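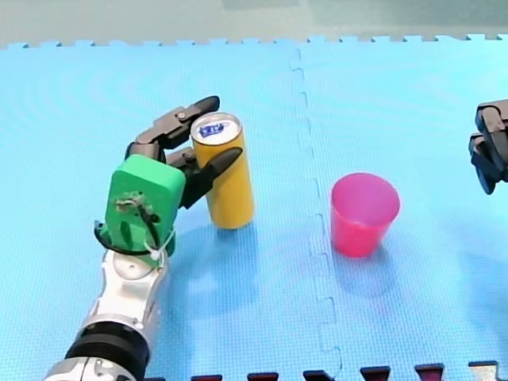
4 铺装与日常使用

本节适用于 Markero 系列拼接地垫,包括 Lenwood 标准型和 Cukberg 加厚型。两种型号的锯齿规格相同,可以混拼,但厚度不同,交界处会有高差,必须加装过渡边条。墙面护垫 Won 的安装方法见第 6 节。

4.1 铺装前的检查

地面应平整、干燥、无浮灰。新做的水泥自流平地面至少养护四周后再铺。木地板、瓷砖、石塑地板均可直接铺装,不需要胶水。

地毯上不能铺装。绒毛较短的方块地毯也不行,垫片受力后会从接缝处弓起。

地暖地面可以使用,地表温度不得超过 28 摄氏度。首次供暖时应逐日升温,每日升幅不超过 3 摄氏度。

开箱后核对下列各项:

垫片,数量见外箱标签
直边条和转角边条
过渡边条(仅混拼套装)
裁切样板一张
合格证,编号与外箱一致

垫片侧面印有批次号。同一房间请使用同一批次。不同批次之间的色差属于正常现象,不在退换范围内。补购时如果找不到同批次的垫片,可把新片铺在家具下面或靠墙的一排。

4.2 静置

垫片在运输中受压,开箱后边缘可能略有翘曲。把垫片从袋中取出,平放在准备铺装的房间内,室温 18 至 26 摄氏度,静置 24 小时。叠放不超过六片,正面朝上。

冬季从室外搬入的垫片静置 48 小时。不要用暖风机或吹风机加热,局部受热会使锯齿变形,变形后无法恢复。

注意:新垫片有轻微气味。静置期间保持通风,气味通常在数日内散去。如一周后仍有明显气味,请停止使用并联系购买处。

4.3 测量与排版

1. 测量房间的长和宽。每个方向测三处,以最小值为准。

2. 每边扣除 8 毫米,作为伸缩缝。任一方向的铺装长度超过 6 米时,每边扣除 12 毫米。

3. 用得到的尺寸除以单片的有效尺寸。Lenwood 标准型单片有效尺寸为 620 毫米,连续铺六片为 3720 毫米,这个长度适合多数卧室的短边。有效尺寸不含凸出的锯齿,不要用垫片的最大外缘尺寸计算。

4. 如果最后一排不足三分之一片,把起始排也裁掉一部分,使两侧宽度接近。窄条容易松脱。

5. 在地面中央画两条互相垂直的基准线。可用墨斗,也可用美纹纸。房间四角不一定是直角,请以基准线为准,不要以墙面为准。

4.4 拼接

1. 从基准线的交点开始,放下第一片,边缘对齐两条线。

2. 第二片的锯齿对准第一片的凹槽,从一端向另一端依次按下。可以用橡胶锤轻敲,锤面与垫片之间垫一块毛巾。

3. 按十字形向四个方向各铺一排,再填满四个区域。

4. 每铺完一排,用手掌沿接缝推一遍,检查有无凸起。有凸起时,应拆下该片重新对位,不要用力踩平。

5. 所有整片铺完后,再裁切靠墙的部分。裁切方法见 4.5。

垫片正反两面纹理不同。纹理较细的一面朝上,纹理较粗的一面接触地面。Cukberg 加厚型反面有浅槽,铺装时相邻各片的浅槽应朝同一方向。

4.5 裁切

需要的工具:可换刀片的美工刀、600 毫米以上的钢尺、切割垫板、铅笔。

1. 在垫片反面画线。注意反面画线时左右方向与正面相反。

2. 钢尺压在保留的一侧,分两到三刀切断。Cukberg 加厚型厚 13 毫米,需要三到四刀。

3. 遇到门框、管道等不规则部位,先用裁切样板描出形状,再转到垫片上。管道孔的直径应比管径大 6 毫米。

4. 切口有毛边时,用 240 目砂纸沿一个方向打磨。

小心:刀片变钝后容易打滑。每裁切十片左右更换一次刀片,换下的刀片装入硬质容器再丢弃。裁切时儿童和宠物不应在房间内。

4.6 安装边条

开放边缘必须装边条,否则容易绊脚。先装转角边条,再装直边条,最后一根直边条按实际长度裁短。边条的斜面朝外。

门口处的边条高度不应妨碍开门。安装前把门完全打开一次,在门扇下沿与地面之间量出间隙。间隙不足时,门扇扫过的范围内不要铺垫。

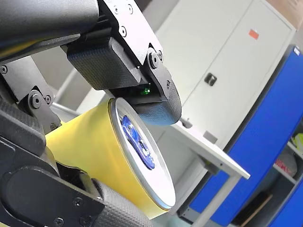 4.7 家具与重物

单点承重过大时,垫片会留下压痕。轻微压痕在移开重物后可自行回弹,所需时间与受压时间有关。

1. 桌椅脚下加装直径 50 毫米以上的平底脚垫。带轮座椅应使用硬质椅垫板。

2. 书柜、衣柜、钢琴等重型家具下方不铺垫,绕开铺装,四周留 8 毫米间隙。

3. 移动家具时应抬起,不要拖拽。

4. 高柜和抽屉柜无论放在垫上还是垫外,都应按柜体厂商的要求固定在墙上。

警告:不得在垫上使用取暖器、电熨斗、蜡烛或其他明火和高温器具。

4.8 清洁

日常清洁用吸尘器的平吸头,或用拧干的拖把擦拭。不要使用带旋转毛刷的吸头。

液体洒出后立即用干布吸干。液体渗入接缝时,拆下受影响的几片,擦干正反两面和地面,完全晾干后再装回。

较顽固的污渍用中性清洁剂,稀释比例按清洁剂说明。先在不显眼处试擦。不要使用含氯漂白剂、酒精浓度较高的消毒液、稀释剂和去漆剂。蜡笔痕迹可用干橡皮擦除。油性笔痕迹一般无法完全去除。

每三个月掀开靠墙和靠窗的垫片,检查下方是否有潮气。梅雨季节每月检查一次。发现霉点时,清洁地面并查明水汽来源,处理完之前不要重新铺装。

4.9 常见问题

接缝处拱起:伸缩缝不足。拆下靠墙一排,每边再裁去 3 至 5 毫米。

接缝变宽:多见于供暖季,室内温度和湿度变化使垫片轻微收缩。缝宽小于 1 毫米时不需处理。超过 1 毫米时,从中央向外逐排推紧。

垫片整体移位:检查地面是否有灰尘或蜡。清洁地面后仍移位的,可在四周使用可移除的双面防滑贴。

颜色变浅:长期日晒所致。朝南的窗户请使用窗帘。每半年把窗边的垫片与室内的垫片对调一次,可使颜色变化较为均匀。

边条脱落:检查边条的锯齿是否压到底。锯齿断裂的边条应更换,配件号 258 为直边条,配件号 2592 为转角边条。

4.10 拆卸与存放

从边条开始拆起,按铺装的相反顺序进行。抓住垫片一角向上斜拉,不要从中间掀起。

垫片清洁晾干后平放存放,正面对正面,每叠不超过二十片,上面不压重物。不要卷起或折叠。存放处应避光,远离暖气片,温度在 5 至 35 摄氏度之间。裁切过的垫片在反面标明原来的位置,再次铺装时可以直接使用。

废弃垫片按当地的垃圾分类规定处理,不要焚烧。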